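Plovetti Support
Ticket: Line breaks lost in poems when exporting an issue to EPUB
Opened by: Gemma Ashworth, Hulme Review
Product: Plovetti Issue Builder
Priority: Normal
Status: Resolved

Original report
Tuesday, February 11, 2020

We publish a poetry and reviews journal twice a year and are laying out the next issue, which has 40 poems and a long review section. The print PDF is fine. In the EPUB, 26 of the poems have lost their line breaks and run on as prose. The others are correct. Stanza breaks survive in all of them.

I have tried exporting again, clearing the preview cache, and exporting a single poem by itself. The single poem comes out wrong in the same way. The sequence "Drusville Letters" is the worst case, as it moves between verse and prose on the same page and the reader can no longer tell which is which.

The review essays have a related problem. Where a reviewer quotes a few lines of verse as a block, the quotation is run together. Short quotations inside a sentence, with slashes between the lines, are not affected.

Reply from support

Thank you for the report. Please send the issue file and one of the original submissions as the poet sent it to you. Please also tell us which style is applied to the affected poems. You can see it by clicking inside the poem and looking at the Style box in the side panel.

Reply from Gemma Ashworth

Both files are attached. The affected poems show "Body Verse (imported)". The ones that export correctly show "Verse". I did not create the imported style and had not noticed it. On screen the two look identical to me.

Reply from support

We have reproduced the problem. When a submission is pasted in from a word processor, the builder looks at how the lines end. If the poet pressed Enter at the end of each line, it uses "Verse". If the poet used Shift+Enter, it creates "Body Verse (imported)" and keeps the soft breaks. The PDF export respects soft breaks. The EPUB export removes them from any style that is not marked as verse, and the imported style is not marked.

Steps to correct the issue file

1. Save a copy of the issue under a new name.

2. Open Styles, select "Body Verse (imported)" and tick "Preserve line endings". Do not merge it with "Verse" at this stage. Merging turns every soft break into a paragraph break and will open up the stanzas.

3. Do the same for "Block Quote". This covers the verse quoted in the reviews.

4. For poems that mix verse and prose, select each prose passage and apply "Body Prose". Check the first line of each passage afterward, as an indent may be added.

5. Export a test EPUB containing one poem, one mixed piece and one illustrated page. Open it in two different readers and compare the line endings with your PDF.
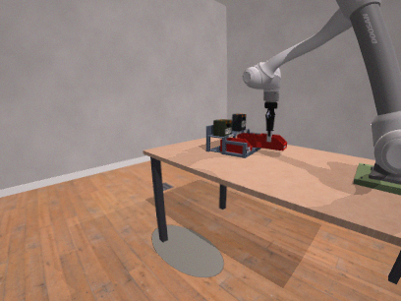
6. Set the runover indent. Long lines will still wrap on a small screen. Under Verse Options, choose a hanging indent of 2 ems so that a wrapped line is not mistaken for a new one.

7. Export the full issue.

Reply from Gemma Ashworth

Steps 1 to 5 worked. All the poems now have their line breaks and the block quotations are right. "Drusville Letters" matches the PDF except for one prose passage that picked up an indent, which I removed by hand.

Step 6 did not work at first. The hanging indent showed in the preview but not in the exported file. The Urkanen theme we use has its own setting for verse indents, and it was overriding ours. Switching off "Use theme spacing" fixed it.

One question. Will I need to do this again for the July issue?

Reply from support

Not if you start the new issue from this one. Use File, New from Existing, and the style settings will carry over. A new blank issue will still have the old defaults. We have logged the export behavior as a bug and added a note on the Urkanen theme setting to the help page for verse.

Ticket closed by Gemma Ashworth.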